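4.2 Test procedure for small fastener sorting

The Stiltdale line fits door trim to compact two-door cars, and the trim clips are still picked by hand. Each car takes 13 clips of three lengths. We wanted to know how much of the fitting time goes into finding the right clip, and whether a different order of work would shorten it. Trials were run in March on the early shift, before the line reached full speed.

Workers fitted 100 door panels in the usual order and 83 in the revised order, where the longest clips go in first. The smaller second set is due to a late delivery of panels from Otano – the missing panels were not replaced. Times were logged from the moment a panel reached the bench to the moment it was released.

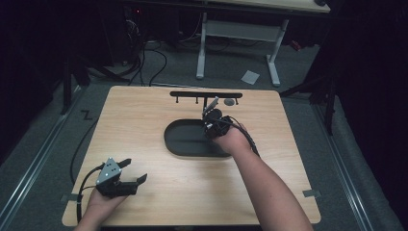
Figure 6. Black oval tray and rack bar with three pegs on a light wooden board; a hand-held gripper is positioned over the tray.

Panels that failed the pull test were kept in the data, as removing them would have favored the faster workers. The pull test itself followed the Turcotte method with one change: the load was held for longer at the corner nearest the hinge, where rattles are most often reported by owners of small coupes.

We did not try to measure wear. A clip that passes on the bench may still loosen after 3,000 door closings, and the Prurine rig used for that work was not available to us. Wear is left to a separate study. The results in Section 4.3 cover fitting time and first-pass failures only, and the two orders of work are compared panel by panel.

Related articles
Noise sources in compact car doors
Seat rail fitting on mixed-model lines
Paint defects near the fuel flap
Torque checks for wheel bolts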